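3.2 Processor seating

The desktop units used in this part of the study came from the Meswood refurbishing site, which handled 1,265 machines in the year before our visits. We limited the work to units whose main board could be serviced inside the chassis. Of the 103 units that met this condition, eight were later dropped for damage to the socket pins, which was recorded at intake.

Each unit was opened and laid flat on the bench. The memory was taken out before the processor was handled, so that the slots beside the socket stayed clear during the whole step. The load plate was then raised and left open until the processor had been set down. Figure 5 shows a unit at this stage.

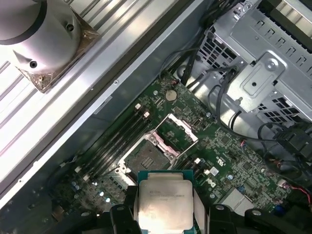 Figure 5. Processor held face-up near the open socket. The memory slots are empty.

Placement was treated as a separate step from closing the load plate. Earlier work on the Jernov line timed the two together, and it is hard to tell from those results which one caused the delays. In our records the closing step was short and varied little between units. Placement varied much more - mostly in the time spent turning the processor to match the socket before lowering it.

Boards were not always square to the bench, and we made no attempt to correct this. The Jusano protocol asks for the board edge to be lined up with a marked guide, but the refurbishing site does not work that way and we wanted to keep to its normal practice. Units that needed a second placement were kept in the sample and are reported separately in Section 4.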